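Ticket: Wrong cast name showing on Sutherland tour page

Last updated: Oct 14, 2026

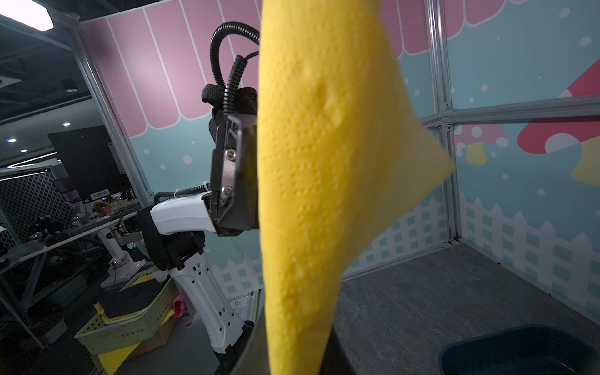

The cast list for the Sutherland tour still names the old lead on the booking page, although the change was entered in Tanodon yesterday afternoon and saved without an error. The news page has the right name. The printed program is also right, as it went out from a separate file. Reported by Johannes Modise, press office. The same goes for the costume note, which should now read "yellow cloth, raised dots" for the lead's cape in act two and still gives the old gray wool. The yellow with the little raised dots in clusters is the right one, so please match the wording to that.

Steps tried before opening the ticket:

Cleared the browser cache and reloaded. No change.
Opened the page on a phone, off the office network. Old name still there.
Saved the cast entry again in Tanodon with a small edit to the bio. The edit shows on the news page and not on the booking page.
Checked the other shows. Hendus, which had two understudies swapped in February, shows the right names everywhere.

Reply, Apostolos Chrysikopoulos, web support

Thanks. The booking page does not read from Tanodon directly. It takes a copy through Iment every 6 hours. I looked at the log and the last 5 copies for Sutherland failed. The others went through. Leave the entry as it is for now and please don't save it again, it puts a new job in the queue each time.

Reply, Johannes Modise

Understood. The box office has had 12 calls asking who is in the show, so a fix before the evening would help. Can the name be changed by hand?

Reply, Apostolos Chrysikopoulos

It can, but the next good copy would write over it. I'd like to find the fault first.

Found it. The new lead's credit line has a line break in it, pasted in from the agent's email. Iment stops at the break and drops the whole show. I took the break out and ran the copy by hand. It finished in 20 seconds. The booking page now has the new name and the new costume note.

Reply, Johannes Modise

Confirmed on my side, desktop and phone. The photo next to the bio is still the old lead.

Reply, Apostolos Chrysikopoulos

Photos are stored separately. Upload the new one under Media, then pick it in the cast entry. The old file can stay where it is, the archive page uses it.

Reply, Johannes Modise

Done, and the photo is right now. I have asked the press team to paste credits as plain text.

Status: resolved. Separate ticket opened for a warning when a copy fails.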